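关于饮品准备工序引入机械辅助的若干记录

2022年8月3日

本人自前年起在Costano的运营支持部门任职，负责岗位说明书、排班规则与内部培训三项事务。以下文字以个人名义写成，不代表公司正式立场，但涉及制度的部分均已在内部公示，可以公开讨论。近几个月陆续收到同行来信，询问我方茶水与饮品准备工序引入机械辅助之后，人员安排究竟如何处理。逐一回复难免前后不一，故将有关情况整理于此，供参考。

一、背景

Costano为若干办公园区提供团餐及饮品服务，其中规模最大的一处位于Waltcombe，在册员工305人。该处饮品准备区每个工作日出杯超过2,000杯，上午开餐前后最为集中。工序本身并不复杂：取杯、落杯、注液、加盖、装托盘、送至窗口。困难在于重复。取杯与落杯两个动作由同一名员工连续完成，腕部与拇指负担较重，加之纸杯壁薄，取用时稍有用力不均，杯口即变形，加盖不严，后续便有渗漏与返工。

历年员工意见汇总中，饮品准备区的意见集中在两处：一是久站，二是手部疲劳。久站问题通过调整台面高度和轮换间隔得到一定缓解，手部疲劳则一直没有满意的办法。护腕发放过两批，使用率不高，员工反映戴上之后动作更慢，且清洗不便。

在此情况下，公司与设备方Overgaard商定，在Waltcombe先行试用一套双指夹持装置，仅承担取杯与落杯，其余步骤仍由人工完成。项目内部名称为Polov，沿用至今。

二、技术路线对岗位的影响

同类项目通常由设备方工程师编写动作程序，现场员工只在验收阶段接触设备。Polov项目采用了示教方式：由操作者手持与装置末端结构相近的夹持工具，把取放纸杯的动作做出来，记录之后用于训练。换言之，动作由谁来做，装置便大体学成谁的做法。

这一点在立项讨论时没有得到充分重视。最初的方案由设备方派人示教，理由是设备方人员熟悉工具，效率较高。Þórey Hjaltadóttir女士当时任饮品准备区班组长，在评审会上提出异议。她的意见记录在案，大意如下：设备方的同事取杯时习惯捏住杯身中段，动作整齐，但窗口高峰时段的杯子往往是斜着递过来的，老员工会顺着倾斜的方向去接，不会先扶正再放；如果示教的人没有站过这个岗位，装置就学不到这一层。

评审会没有当场作出决定。其后双方各做了一轮试录，由Overgaard一方的Valdemar Bisgaard先生负责比对。比对结果显示，班组员工录制的动作节奏参差，耗时较长，可用部分的比例也偏低，但其中包含大量应付杯身倾斜、杯口受压等情形的处理方式，设备方人员的录制里几乎没有。最终方案改为以班组员工示教为主，设备方人员负责工具调校和质量检查。

由此产生了一个原先没有的工作内容，公司的岗位目录中也找不到对应名称。经过几轮商议，暂定为“示教员”，不单设编制，由现岗员工轮流担任。

三、示教工作的组织

示教场地设在二层原物料间，与生产区分开。初期曾考虑直接在准备台上录制，因食品安全管理的要求未获批准：示教用的纸杯反复夹持，不得再用于盛装饮品；夹持工具的指面贴有织物类材料，也不适合进入生产区。现行做法是示教用杯单独领取、单独存放，用毕按废纸处理，不回流。

每次录制以半个班次为上限。这一上限由员工代表提出，公司起初希望安排整班，认为频繁换人会增加交接时间。试行两周后发现，后半班录制的动作质量明显下降，夹持时用力偏大，杯身压痕增多，整班安排并无实际收益，遂予取消。

示教所用工具有一定重量，持握姿势与日常工作不同。Judite Bastos女士是第一批示教员之一，她在交接记录中写道：

“拿惯了杯子的手，拿这个工具要重新学。手指感觉不到杯壁，只能看。头几天我总是夹得太紧，后来学会先松一点，等杯子自己坐进去再收。”

这段话后来被收入培训材料，原文照录，未作修改。其中“等杯子自己坐进去再收”一句，对新参加示教的员工帮助颇大，胜过我方原先编写的操作步骤。原步骤写有夹持开度、接触位置、提升顺序等项，内容并无错误，员工读后仍然不知道手上该怎么做。

目前的示教内容分为几类：从杯垛取单杯；将手中的杯子转交给对侧夹持装置；将杯放至台面指定位置；杯身倾斜时的接取。转交一类最费时间。持杯一方要稳住，接杯一方的两指须张开到位，由两侧合拢；一旦合拢过早，杯口就会被顶偏。纸杯轻，受一点力就走位，这与瓷杯、塑料杯都不相同。我方曾将其他园区的塑料杯示教记录拿来试用，效果不理想，最后还是全部重录。

录制条数方面，每一类动作以300条合格记录为一个批次。合格与否由设备方判定，但示教员有权查看不合格的理由，也有权提出复核。复核机制在运行第一个月使用频繁，争议多出在“动作有多余停顿”一项。员工认为停顿是在观察杯子是否夹稳，属于正常操作；设备方认为停顿影响学习效果。双方后来商定，接触前的停顿予以保留，提起之后的停顿视情况剔除。

四、工时与待遇

此项来信询问最多，说明如下。

示教时间全部计入工时，按本岗位标准计薪，另给岗位津贴。津贴按次发放，与合格条数脱钩。立项时曾有按条计酬的建议，经讨论未予采纳。示教质量与示教者的耐心关系密切，按条计酬容易导致追求数量，且各类动作难度悬殊，定价难以公平。

对于不愿参加示教的员工，不作要求，亦不计入考核。首轮征询时报名者不多，部分员工明确表示有顾虑，认为自己参与录制等于在训练替代自己的设备。这种顾虑是合理的，管理方不应回避。公司的书面答复包括以下内容：Polov项目实施期间及结束后一年内，饮品准备区不因本项目减少编制；取杯落杯工序释放出的工时，优先用于窗口服务和补料；岗位调整须提前告知本人并经员工代表签字。

应当承认，书面答复只能约束它所写明的期限。一年之后如何，目前没有任何人能够给出保证，本人在说明会上也是这样回答的。会上有员工追问，既然没有保证，为什么还要配合。Þórey Hjaltadóttir女士当时没有替公司解释，只说她个人选择参加，是希望设备上线之后出现问题时，班组里有人看得懂问题出在哪里。此后报名人数有所增加，但也仍有人始终没有参加，其工作安排未受影响。

五、试运行以来的变化

装置自去年11月起在Waltcombe的一条准备线上试运行，仅限非高峰时段。就目前情况，可以记录的变化有以下几点。

取杯落杯由装置承担的时段内，该线员工主要从事注液、加盖与复查。手部疲劳的反映有所减少，久站的反映没有变化，个别员工反映站立时间反而更长，原因是过去取杯时尚可走动到杯架一侧，现在物料由装置处理，人的活动范围变小了。轮换间隔已据此再次缩短。

节奏问题比预想的突出。装置取杯的速度低于熟练员工，但均匀，不因人多而加快。员工习惯在忙时提速、闲时放慢，与装置配合时两头都不顺手：忙时嫌它慢，闲时又被它带着走。Mervin Lemieux先生负责该线排班，他的处理办法是高峰前半小时即切换为全人工，不等到排队形成再切换。这一办法没有技术含量，效果却比调整装置参数来得直接，现已写入值班规程。

叠杯粘连时有发生。新开包装的纸杯偶尔两只紧套，人手一捻即开，装置则无从分辨，连同两只一并取出。目前由员工在补杯时预先松垛。对此班组内部意见不一，有人认为这是把装置的缺点转嫁给人，增加了一道原来没有的活。本人认为这一批评成立，已要求将松垛时间单独登记，不再并入补料。登记之后方能知道所谓节省的工时中，有多少又还了回去。

另有一项变化难以量化。过去新员工进入准备区，由老员工带教，带教多靠示范，讲得少。开展示教以后，老员工为了说明某条记录为什么合格、某条为什么不合格，开始把手上的做法说出来。例如夹杯时应看杯口还是看杯底，杯子向一侧歪时应先动手腕还是先动手指，这些过去不成文字。Judite Bastos女士与几位同事整理了一份笔记，现在新员工培训也在使用，其读者并不限于示教员。

六、对来信中几个问题的答复

关于投入。设备方报价涉及商业约定，不便公布。人工一侧，可以说明的是，截至上月底，现岗员工累计投入示教395工时，不含工具熟悉及会议时间。这部分工时在立项预算中估计不足，后由培训经费补足。建议有类似计划的单位将示教工时单独列支，不要摊入生产工时，否则月度报表会显示班组效率下降，对员工不公平。

关于场地。示教场地的要求不高，台面平整、光线稳定即可，但线缆须有固定走向。我方场地初期线缆拖地，曾有员工被绊，虽未受伤，仍按隐患作了登记。此后要求每次录制前由示教员与设备方人员共同检查地面，双方签字。线缆整理至今仍不理想，设备架与录制台之间的距离偏近，搬迁方案正在商议。

关于台面清洁。示教台不属于食品接触面，按一般办公区域标准清洁。有来信认为应与生产区同一标准，本人原则上赞同，但人手有限，目前以物料不回流作为主要控制措施。

关于员工档案。示教记录中会留下操作者的手部动作，部分角度可见前臂。公司与设备方约定，记录以编号保存，不与姓名对应，不得用于评价个人工作速度。Vilhjálmur Norðdahl先生在审阅合同时坚持将后一条写入正文，原稿仅列于附件。此条后来在员工说明会上被反复问及，写入正文是必要的。

关于是否推广。公司尚未作出决定。其他园区的杯型、台面高度和窗口布局均不相同，Waltcombe的记录能否沿用，需要逐处试验。本人倾向于等松垛工时的登记满一个季度之后再议。

七、近期安排

本月的示教以转交动作为主，补录杯身倾斜情形下的记录。上一批次中，这一类的不合格比例最高，原因多为接取一侧合拢时机不一致。班组的意见是放慢转交，让持杯一方先把杯子悬稳，再由另一侧合拢；设备方希望保留一部分较快的动作，以免装置学得过于迟缓。现商定两种速度分开录制，分别编号，录制完成后共同比对。 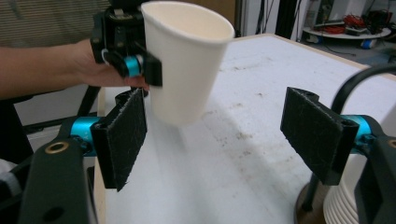
比对结果预计在下一次班组例会上通报，届时松垛工时的登记数据也会一并提供。轮换表已张贴在更衣室门侧，需要调班的同事请于录制前一日告知Mervin Lemieux先生。来信询问合同条款范本的几家单位，待Vilhjálmur Norðdahl先生确认可公开的范围后，本人将另行回复。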